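Oliwia Krawczyk
@oliwiamakessmallthings

OK, block thread! I've been painting wooden cubes for most of January and I have so many thoughts about it that my sister has asked me to put them somewhere else. So hello.

2/ Backstory: I found a listing for a bulk sack of unfinished cubes from a little wood shop called Grabowska. 321 of them. I wanted maybe a dozen. The shipping cost the same either way, so you can guess how that went.

3/ They come plain and a tiny bit fuzzy on the end grain. One pass with fine sandpaper, wipe, done. I did the first batch in front of a movie and had dust in my tea by the end of it. Sand outside if you can!

4/ Paint is Ernora matte, the kind in the squat little jars. I tried a gloss first and hated it. Gloss makes a cube look like candy, and fingerprints show up right away. Matte just sits there being a color. I love it so much.

5/ Red, green, yellow, blue. I went back and forth for ages on adding orange and purple, but there's something about the plain four. They look like every good toy box I ever dug through as a kid.

6/ Yellow was the troublemaker. Two coats on everything else, FOUR on yellow, and I still wanted to go back in. It's a pale lemony yellow and the wood kept ghosting through. A white undercoat fixed it (thank you to the three people who told me this the minute I complained).

7/ One of each, on the white wood-grain top:
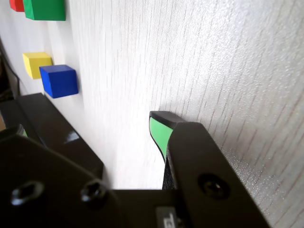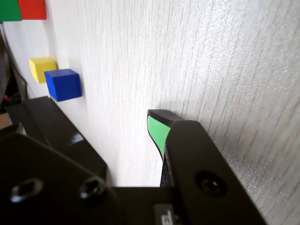
Yellow and blue in front, red and green up in the corner. That blue!!

8/ Can we talk about that blue for a second. It's a proper royal blue and it gets darker on the shaded side in a way that makes me want to paint everything I own. I have already eyed the mailbox.

9/ The green surprised me too. In the jar it looked kind of swampy and I nearly swapped it out. Dry, it's this rich flat green, and next to the red it's so cheerful.

10/ Several of you asked how I get the edges soft. Fold the sandpaper over your thumb and run it down each edge twice, before any paint goes on. If you do it after, you'll be repainting edges all night. Ask me how I know.

11/ For drying I stand them on the points of upside-down thumbtacks stuck through cardboard, 8 to a sheet. You get tiny dots on the bottom, which you can dab over later. Or leave them. I leave them.

12/ Things people have suggested I do with the rest: a calendar, a giant pixel portrait of my dog, fridge magnets, a chess set, "stop." The pixel portrait needs 2,000 cubes by my math and I did look up the price of another sack, I'm not going to lie to you.

13/ For now a bunch are going to the Tingate toy swap in a shoebox, sorted by color, lid taped down, and I'm keeping a set of four for my desk. I stack them while I'm on the phone. Best record so far is all four balanced on one corner of my notebook.

14/ Someone asked if the leftover jars keep. Mine have been fine with plastic wrap under the lid. Shake well, and check the yellow before you trust it.

15/ Show me yours if you've painted any! Especially if you have a favorite white for undercoating, I'm nearly out and I still have a LOT of cubes.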